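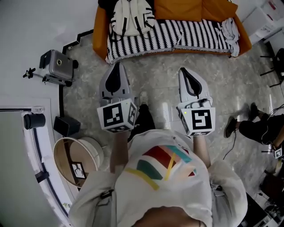

**Tema: ¿Por qué las polillas dan vueltas a la lámpara? (y por qué me lo tomo como algo personal)**
Subforo: Comportamiento animal > Insectos

**tardigrado_cansado** escribió:

Pregunta de aficionado. He pasado 39 noches en el balcón con una bombilla, una sábana vieja y una paciencia que mi familia califica de preocupante. Todas las polillas hacen más o menos lo mismo: llegan, orbitan, se ponen panza arriba, se estampan. Lo de la luna me lo contaron en el colegio (que navegan con ella y confunden la bombilla), pero no me encaja con lo que veo. Si quisieran mantener un ángulo fijo con la luz harían una espiral bonita. Las mías vuelan como un carrito de supermercado.

¿Alguien tiene una explicación mejor?

---

**noctuido** escribió:

La hay. Busca «respuesta dorsal a la luz». El insecto inclina el lomo hacia lo más luminoso, que durante millones de años ha sido el cielo, y así sabe dónde es arriba aunque vaya dando bandazos. Le pones una bombilla al lado y el «arriba» pasa a estar en tu pared. Se ladea, gira, corrige, vuelve a girar. Si la luz le queda debajo, a menudo se da la vuelta y se cae.

Se ha grabado con cámaras de alta velocidad. No es que la lámpara las atraiga, por lo menos a corta distancia.

---

**pepinillo_de_mar** escribió:

> No es que la lámpara las atraiga

Ya, pues a mi porche llegan de algún sitio. En la estación de Dodthorpe, donde estuve de becario, contamos 2.146 ejemplares en una temporada con una sola trampa. Alguna habría salido de casa con intención de venir.

---

**noctuido** escribió:

O pasaban por ahí y se quedaron atrapadas. Una trampa que retiene a todo el que cruza se llena igual. Por eso escribí «a corta distancia», que es la parte que no has citado.

---

**pepinillo_de_mar** escribió:

La cita era corta por economía. Te compro el mecanismo de cerca. De lejos me parece que seguimos a oscuras, y perdón.

---

**abuela_coleoptera** escribió:

Intervengo para decir que no todas lo hacen. Tuve seis especies bien identificadas en Hattar y una de ellas, una esfinge, pasaba por delante del foco como quien cruza delante de un bar al que debe dinero. Creo que en los trabajos publicados también hay excepciones entre las esfinges, aunque cito de memoria y mi memoria es de segunda mano.

Ah, y con la luz en alto y apuntando hacia abajo se estrellan de otra manera que con la luz en el suelo. Prueba las dos cosas.

---

**tardigrado_cansado** escribió:

Probado anoche con el foco en el suelo: vuelco inmediato, varias veces. Con la luz por encima de una sábana extendida vuelan casi como seres civilizados. Me fastidia reconocer que noctuido lleva razón.

Segunda duda. ¿Cambia algo el tipo de bombilla? Tengo una Dudell «antiinsectos», amarilla. La caja promete mucho.

---

**noctuido** escribió:

Las cajas siempre prometen. En general, las luces cálidas con poco azul y poco ultravioleta suelen juntar menos bichos. De esa marca no sé nada. Apagarla funciona de maravilla y sale más barato.

---

**lampirido_a_ratos** escribió:

Yo llevo el registro en Plasora, que te dibuja unas gráficas preciosas y te identifica cualquier cosa marrón como «polilla marrón». A partir de 500 observaciones te dan una insignia. Tengo la insignia. No he aprendido nada.

---

**pepinillo_de_mar** escribió:

Volviendo al tema: que alguien me explique las noches de luna llena. En Dodthorpe caían muchas menos. Si la luna no pinta nada, ¿por qué?

---

**noctuido** escribió:

Con el cielo claro tu bombilla contrasta menos, y puede que además algunas vuelen menos o a otra altura. Yo no he dicho que la luna no pinte nada. He dicho que no hace falta para explicar las vueltas.

---

**abuela_coleoptera** escribió:

Lleváis todo el hilo diciendo casi lo mismo con distinto tono – como en las cenas de mi casa.

Tardígrado, apunta la fase lunar y las nubes cada noche y vuelve en marzo con la tabla.

---

**tardigrado_cansado** escribió:

Apuntado. La sábana ya la doy por perdida.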